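Grandaron Supplier Sale: Frequently Asked Questions

We receive many letters from small shareholders and from workers at the Sendomow plant about the planned sale of Grandaron, the maker of seats and door panels for cars. The answers were prepared by Chepkoech Shirima from the shareholder information desk. We will change this page when there is something new to tell.

What exactly is being sold?

The seat business and the door panel business, together with the plant at Sendomow. The design office is not part of the sale. It stays with the present owners, and its 126 employees keep their contracts as they are now.

Who wants to buy?

Two bidders are still in the process. The first is Tabrizi, which already makes seat frames and wants to add the covers. The second is Plunora, a private equity firm. Other names were in the newspapers in March, but they did not send a final offer.

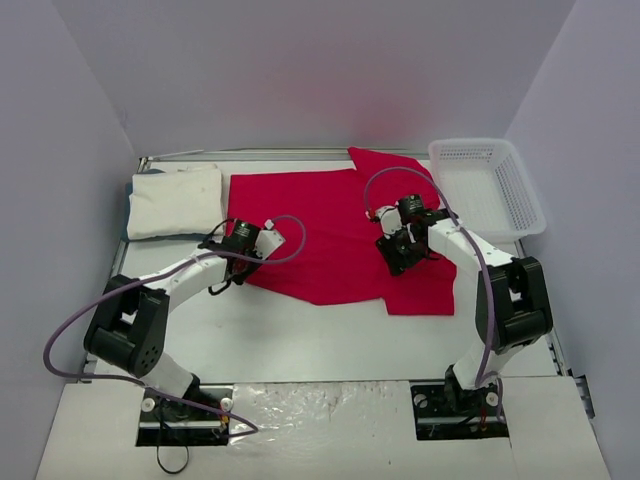
Which parts of the seat work will stay at Sendomow?

Both bidders have written in their offers that cutting and sewing of seat covers will stay at the plant for at least three years. Foam is a different matter. Tabrizi has its own foam supplier and would probably close our foam line, and Plunora did not give an answer on this point yet. Many of you asked also about automatic handling of soft material. A stiff door panel keeps its shape when a machine takes it, but a cloth does not, and a red garment spread on a white table, with one corner going up to the back and the lower edge sloping down, shows well enough how irregular the outline of a soft piece can be. Neither offer includes a plan to replace sewing jobs by machines.

How many people work in the business that is sold?

2,471 people, if we count the plant, the warehouse and the sales staff. Temporary workers are not in this number. Their contracts are with the agency, and they should ask the agency what will happen at the end of the present term.

Will my pension change?

The pension you have earned until the day of the sale is protected. For the time after it, the new owner must offer a plan of the same value during the first two years. What comes later must be agreed with the union.

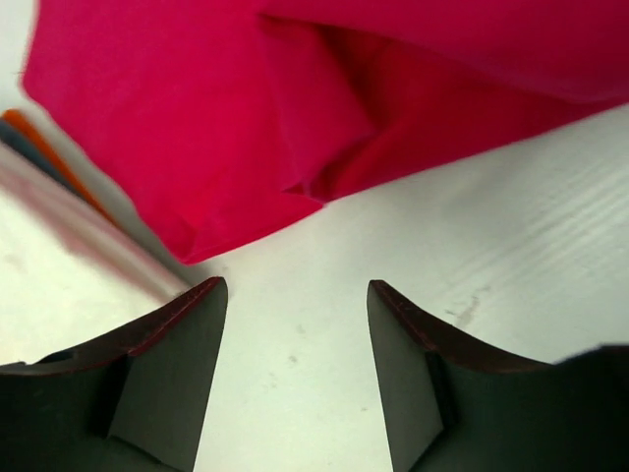 Red cloth on a white surface, with a faint crease near the pointed corner.

I own shares. Do I have to do something now?

No. You will receive a letter with the voting papers when the board has chosen one offer. Please do not send your share certificates to us by mail. If you hold your shares through a bank, the letter will come from the bank, and this can take some days longer.

Can I vote if I have only a few shares?

Yes. Every share has one vote. You can come to the meeting, vote by mail, or give your vote to another person. For the last way you need the yellow form, and it must be signed by both persons.

What happens with orders from the car makers?

They continue. The present contracts include the seats for two small vans and one family car. A car maker can leave its contract when the owner changes, but it must say so within 60 days after the sale.
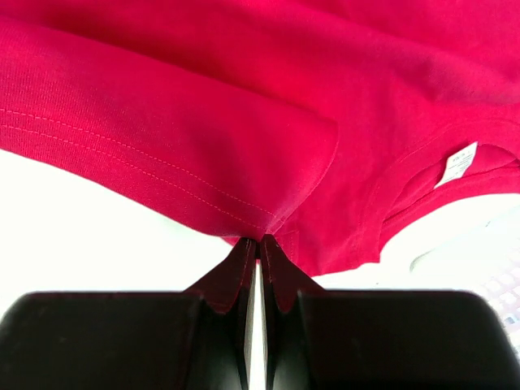 If a car maker does leave, the price for the business goes down by a formula which is in both offers. We are not allowed to publish the formula before the board decides. We know that this is not a satisfying answer for shareholders, and we will put the full text here on the same day when the voting papers are sent.

Is it possible that the sale does not happen?

It is possible. The board can refuse both offers, and the competition office must also agree. In this case Grandaron would continue alone with its present bank credit.

Where can I ask a question that is not on this page?

Write to the shareholder information desk, or leave your question in the box at the main gate in Sendomow. The telephone line is closed on Sunday. Please write your name and if you are an employee or a shareholder, so that your letter goes to the right person.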